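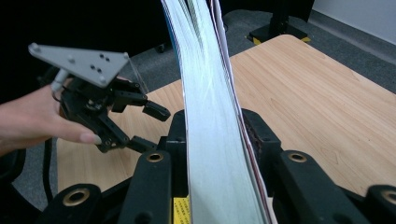

The Travus office has replied that the excerpt from the memoir may run on the site only if the chapter title is kept as the author wrote it, and that any cut longer than a paragraph must be sent back for approval. The reply was received by the digital editions workshop at Judthorpe before noon and is entered in this notebook so that colleagues returning after the holiday will work from the same terms.

December 24, 2018

Subject: preparation of the excerpt for web and newsletter.

The passage selected is the second half of chapter 2, in which the author describes her first season of writing an entertainment column from a shared apartment. The text as supplied runs to 2339 words. The newsletter version must be shorter, and under the terms given above the cuts will be small and spread through the passage. Three have been marked so far. All are lists of party guests, and none removes a full paragraph.

The file from Backlund arrived with the italics lost. Film titles and the names of columns have been restored by hand against page 76 onward of the printed edition. Two titles were spelled differently in the file and in the book. The spelling of the book has been followed, and a query has been sent to Backlund.

The introductory note was drafted twice. The first draft called the author a celebrity in her own right, which repeats the jacket copy. The second states where the column appeared, for how long, and what the book covers. The second draft is recommended. It should close with the publication month, July, and the name of the publisher, without a price.

Layout was tested in Clinano on the staging site. The pull quote displaced the byline on narrow screens. Moving it below the fourth paragraph corrected the fault on the phone but left a wide gap on the tablet, and the cause has not been found. The test should be repeated with the pull quote removed before any change is made to the template, as the interview pages use the same one.

The teaser on the front page permits 20 words. The present wording is over the limit and ends on the title of the book, which must not be shortened. The opening phrase should be cut instead.

Outstanding: answer from Backlund on the two titles; approval from Travus of the introductory note; tablet layout. The excerpt is not to be scheduled until the first two are in hand. Correspondence is filed under the book title in the shared folder, with the marked copy of the text.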